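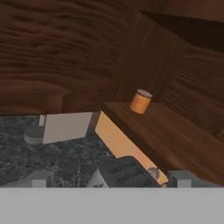 How often should a shared kitchen get a full walk-through? Twice a year suits most of them, once in May and once in the fall, with a quick look in between if something has been leaking or sticking.

By Beca Hopkin
October 2026

I've been doing the fall walk-through of the Wikwood community kitchen for a good while now, and so many of you have asked for my list that I'm putting the whole thing up with my comments left in. Take what you need for your own building and skip the rest! Our friends over at Vavarmont use nearly the same list, only they have gas and we don't.

CABINETS AND SHELVES

Door hinges tight, all screws present – OK
Comment: Two doors by the window were sagging in May. Reinaldo Queiroz put in longer screws over the summer and they close beautifully now.

Wall cabinets firmly fixed – OK
Comment: I open the door, put my palm under the cabinet and push up gently. If there's any give at all, empty it that same day.

Heavy items stored below shoulder height – NEEDS WORK
Comment: The big stockpots have crept back up to the top shelf, bless whoever is tall enough to get them there. Please bring them down. The rest of us are using the step stool and holding our breath.

Cleaning products kept apart from food – OK

COUNTERS AND SINK

Sealant along the back of the counter unbroken – NEEDS WORK
Comment: There's a gap about the length of my hand behind the left tap. Dalva Bragança has the sealant and says she'll do it on a quiet morning so it can cure overnight.

Under the sink dry, no musty smell – OK
Comment: Run both taps for a full minute first and then feel around the joints with a piece of paper towel. It shows a slow drip much sooner than your eyes will.

Hot water at the tap not scalding – OK

COOKING AREA

Hood filter cleaned – DONE
Comment: It was grim, I'll be frank. It went through the dishwasher twice. Simone Prado has offered to take it on every other month, and I said yes before she'd finished her sentence.

Fire blanket on its hook, tabs hanging free – OK

Extinguisher gauge in the green, tag current – OK
Comment: Ours lives by the door, where you can reach it on your way out. Last spring it had wandered off behind the flour bins.

Nothing stored on or above the stove – NEEDS WORK
Comment: Tea towels again. I've moved the rail to the far wall.

ELECTRICAL

Cords free of cracks and scorch marks – ONE FAILED
Comment: The old Manalo kettle has a split near the plug, so I've taken it out of use and put it in the office with a note on it. Please don't rescue it, however fond of it you are. (I'm fond of it too.)

Outlets near water trip when tested – OK

FLOOR AND EXITS

Mats lie flat – OK
Back door opens fully from inside – OK
Comment: It sticks a little when the weather is damp. A bit of candle wax along the edge helps, and Raíssa Leite will plane it if it gets worse.

Emergency light comes on with the power off – OK

STILL TO DO BEFORE THE HARVEST SUPPER

Stockpots down to the low cabinet
Sealant behind the left tap
New kettle – we have 46 dollars left in the tea jar, so a plain one will do nicely
Spare key back from the Ondov Room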